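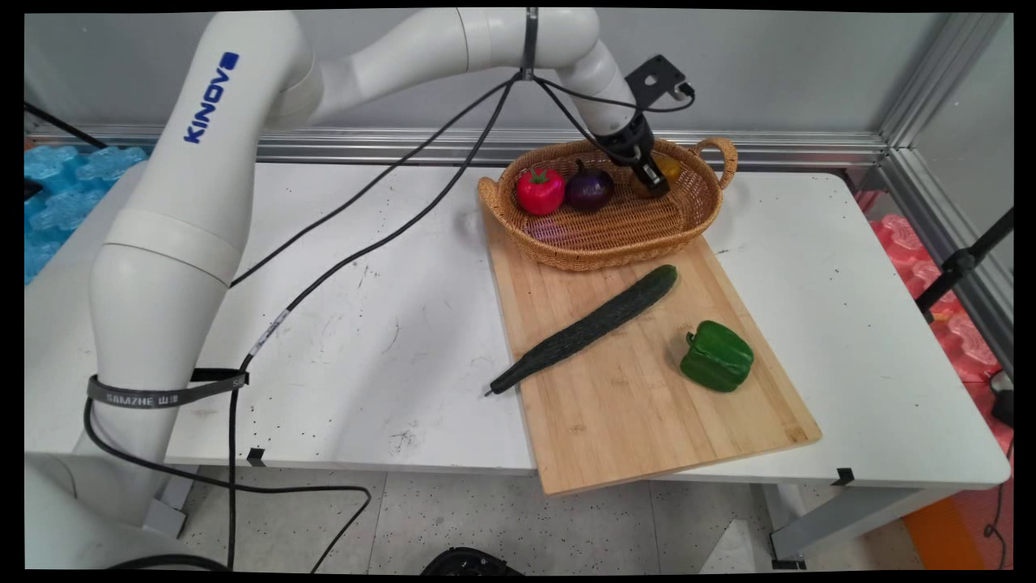
One student wrote on our survey form that saying sorry by text doesn't count, and that she would wait for a call even if it took a month. Her answer came up again in different words all through the replies.

3 Comments
12 Shares

Our project looked at how couples make up after a small argument. We asked students at two campuses, Zatness and Lakard, to fill out a form with 200 words of space for the last question. We got 502 forms back. Most people wrote far less than the limit.

The first part asked who speaks first after a fight. At Zatness most people said they do. At Lakard most people said their partner does. We think the order of the questions may have affected this, so we would change it next time.

The second part asked how the apology was made. Talking in person was the top choice at both campuses. Texting came second, but many who picked it added that they were not happy with it.

We used the Jullisari scale to score how settled people felt the next day. Three of the items were confusing and we left them out. Scores were higher when the argument was named out loud and lower when both people just moved on.

The forms did not ask how long the couple had been together. That should be added.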